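# Gripper Trials Group: Minutes of the October Meeting
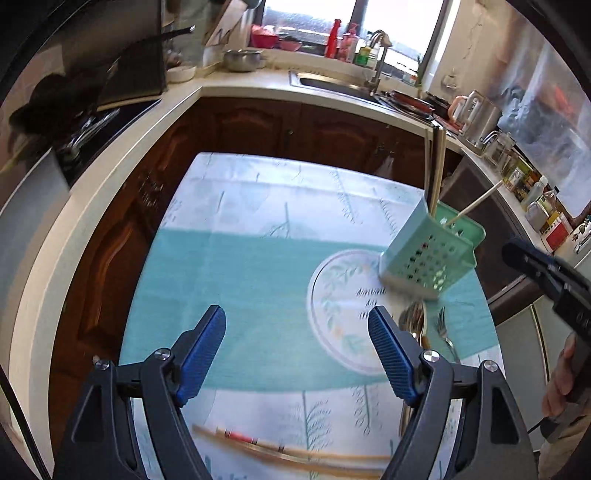

Minutes, page 5

Alfie Garside took the chair and thanked everybody for coming out, and for the very good slice. The last minutes were read and accepted, with the spelling of Doležal put right.

**Finger pads.** We had a long and friendly talk about the blue textured pads. Most of us like them on spoons and forks, though chopsticks are still a bother, particularly when they lie flat on a cloth and the jaws have to come in low. The Jutby pads will be tried next on the same table setting, mint-green utensil holder included, so that the comparison is fair to both.

**Handles.** Two hand-held units on one table suits the tipping jobs nicely, but elbows do meet! Alfie would like the Storar handle tried by our left-handed members before anyone makes up their mind.

**Recordings.** We now hold 649 clips, of which 251 are kitchen work. The aim stays at some 2,000 by the time we write to Gerkico about the controller.

**Actions.** Alfie to order spare pivot screws. Everyone to label their clips the same evening, please, with the pad type first and the task second.

Meeting closed at 8:40 pm.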